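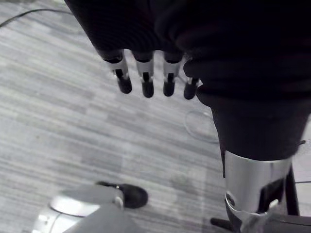

Silver knuckles, grey stripy carpet.

24 January 2024

Quick one tonight because the bus is at ten past six tomorrow and I haven't packed a thing.

So. Sourdough is dead. My starter, I mean. Went to Patelville for the long weekend, left it on the bench in a heatwave, came home to something pink. Pink goes in the bin, jar and all, don't even sniff it. Three years I had that thing. Lanying gave me the first spoonful in a yoghurt tub and I've been feeding it ever since like a very dull pet.

Anyway I texted her and she was lovely about it, said come round, I've got buckets. She does too. Keeps a back-up in the freezer, a back-up dried on baking paper, and one at her sister's. I have learned my lesson. Maybe.

New one is going on the windowsill behind the blind. Day four. Feeding it wholemeal rye from the bulk place in Fillgate, which has gone up again, by the way. Used to take a ten dollar note and get change. Weighed my bag at home and it was 519 grams when I'd asked for half a kilo so at least they're not stingy.

What I'm doing, for the two people who asked:

Morning, tip most of it out. Keep a big spoonful. Add flour and water, same weight of each. Stir with the handle of a wooden spoon. Lid on loose. Go to work.

Same again at night if it's over thirty. Otherwise leave it be.

I was using 133 grams of each becuase that was what the old jar held and I'd got used to it, but it's a stupid amount for a baby starter, you end up chucking flour all week. Down to two spoons now. The discard goes in pancakes, or those crackers with the fennel seed. Did a batch Monday. Too salty. Ate them all.

Xiuying reckons I should give up and use packet yeast like a normal person. She makes a milk loaf that is better than anything I've ever pulled out of my oven, so fair enough. Got the recipe off her finally (it's the flour and water paste you cook first, then let go cold, that's the whole trick) and I'll put it up when I've made it without stuffing it up. First go was a brick. I think my tin's too big.

Oven is the other thing. Runs hot at the back left. I've had the thermometer in there and what the dial says has nothing to do with it. Loaves come out with one black shoulder. Turning them halfway helps a bit, and so does a tray on the shelf underneath. The bloke at the parts counter quoted 237 dollars for a new thermostat, fitting extra, and I laughed and went home and bought a second tray.

Other bits. Tomatoes are finally going red, all at once of course. Basil has bolted. Something is eating the silverbeet at night and I've been out with the torch twice and found nothing but one very small snail who I don't think could of managed it alone.

Reading: not much. Half of a library book, due back Friday.

If anybody wants some starter by April I should have plenty to give away, bring a jar. A clean one please, last time I got one that smelled of pickles and the whole loaf tasted of dill.

Right, packing. Where are my good socks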